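Visit report: the garment folding cell at Honlow

The Tuesday visit was limited to one cell, the T-shirt station, and to how it is kept running. Menaka Cassim, who maintains it, took us through the setup before the afternoon run. The cell has one job: pick up a shirt, lay it flat on a white table, fold it. The gripper carries two black fingers with rounded pads, and a small camera at the wrist looks down between them.

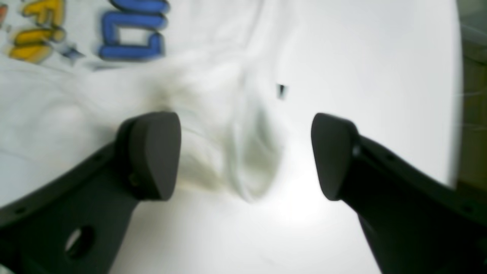
Ondeteck Bulletin, page 50

Pads are the main wear item. They are inspected every 500 cycles and changed in pairs, never singly – a new pad facing a worn one pulls the cloth to one side. The counter stood at 2,413 when we arrived. Cassim checks the gap with a feeler gauge at the tip and again at the root, then goes over the finger fasteners with a torque driver. Adhesive residue is removed with a dry cloth. Solvent was tried in February and left the pad surface too slick to hold a single layer of jersey.

Table height is the other setting that drifts. If it is 2 mm low, the pads close above the hem and come back with nothing. Jahangir Kumarasinghe demonstrated the correction: jog down to the surface, record the contact height, write it to the offset table, repeat at each corner. 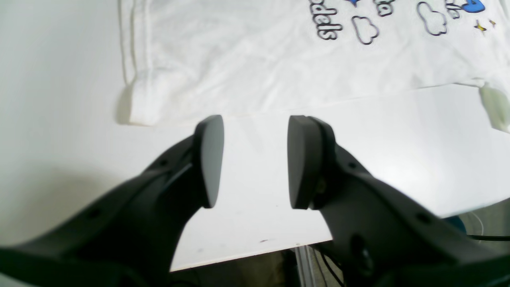
The corner values go into a paper log as well as the controller, and the two are compared at shift change. Pak-hei Yen asked about lighting. The exposure is locked, and white shirts on a white table leave the camera little contrast at the hem, so printed fronts locate more reliably than plain ones. A gray table mat from Flinedico is on order.

Spares kept at the cell are two pairs of pads, one finger set and a wrist camera cable. Cable replacement requires a full recalibration, which we did not see.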